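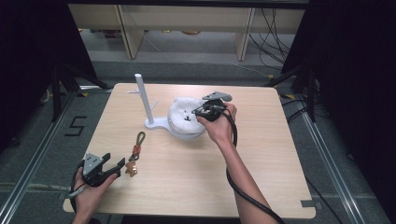
PISTOW, January – Girnano, the household goods firm, has put its small two-peg stand on general sale after a first run of 1,018 units sold through a single shop. The stand, listed as the Wakent, is meant for keys, bag charms and other light items that tend to be left lying on a desk or hall table.

The Wakent is a tall white plastic post on a flat, curved foot. It has two short pegs set at different heights, the upper one pointing left and the lower one angled out to the right. The foot sweeps to one side only, which leaves room for a shallow bowl, a small toy or a similar object to stand beside the post. Girnano says the pegs were staggered so that a long cord hung from the upper one does not tangle with whatever is on the lower.

Gönül Ersoy, who drew up the stand, said the main difficulty was weight. Early samples tipped when a full set of keys was hung on the upper peg and nothing was placed on the other. The post was made slightly shorter and the foot thicker, and the final version passed the firm's own load check on both pegs.

"People hang the heavy thing on the top peg, whatever the leaflet says," Ersoy said. "We stopped trying to change that and made the foot heavier."

The first run was sold by Akgül, a gift shop in Pistow that also stocks plush toys and keychains. Among the items it deals in are a round white plush with shaggy fur and two dot eyes, which sits in a shallow white bowl-shaped base, and a keychain with a braided olive-green cord, a short orange-red section with a metal clasp, and a tan charm in the shape of a gingerbread figure. The loop of cord goes over a peg without the clasp being opened.

Elsie Dawber, who manages the shop, said most buyers took the stand with at least one other item. Sales were highest in the weeks before Christmas and fell after that, but did not stop. She said 3 customers had returned theirs, all with the same complaint: the lower peg was too short for a wide leather strap. Girnano has not changed the peg length for the general release. A version with longer pegs is being looked at, but no date has been set.

The stand comes in one piece and needs no fixing to the table. The leaflet advises wiping it with a damp cloth and keeping it away from radiators. It is not intended for mugs, although the shape has led some buyers to ask. Dawber said staff now mention this at the till.

Girnano will supply the Wakent to other shops from its Pistow warehouse, in white only. Orders already placed with Akgül will be filled first. The plush and the keychain are sold separately.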